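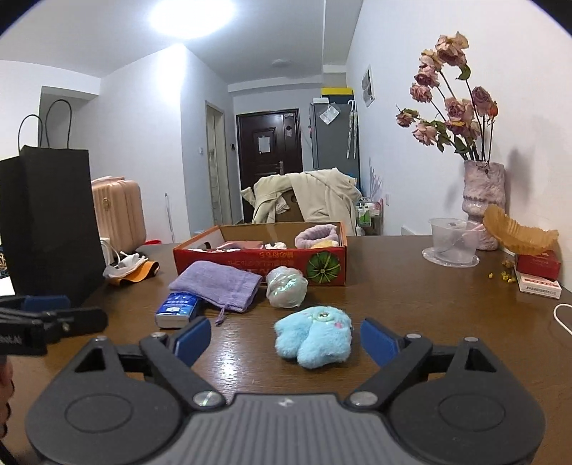 August, 4:30 pm. Finger pad comparison, handheld pair

Finally got a full afternoon with the two sets of pads, so I'm writing this up before I forget which was which (again). Blue ones first, then the older Derirora pads that Khoa had in his drawer, same linkage, same springs, everything else left alone.

The plush was the surprise. I'd figured anything fluffy would be easy, and with the blue pads it mostly is, but you have to come in wide and close slowly or the fur bunches up in front and the fingers slide right over it. Going in over one of the two lobes worked way better than going for the middle! With the Derirora pads I got a decent hold only when I squeezed hard, and my hand was tired after 400 closes.

The drawstring pouch lying on its side is still my favorite test. It folds, it slips, and the cord swings into the linkage if you lift at an angle. Blue pads win easily. The tissue packet was a draw. I haven't touched the crinkly iridescent bundle with the old pads yet, Noémi wants to do that one herself.

Tracking: lost it twice, both times with my wrist turned toward the glossy part of the table. There's a bright reflection streaking down the wood and I suspect that's what does it. Randa thinks it's exposure and wants to lock it at 2,000 and see. Fine by me, but let's try a tablecloth too.

Left hand squeaks at the upper joint when nearly closed. Dab of grease, then recheck the zero, it had drifted 2 mm after the last time somebody (me) took the pins out.

To do: order more blue pads from Skandetti, weigh the pouch, ask Khoa where the spare springs went.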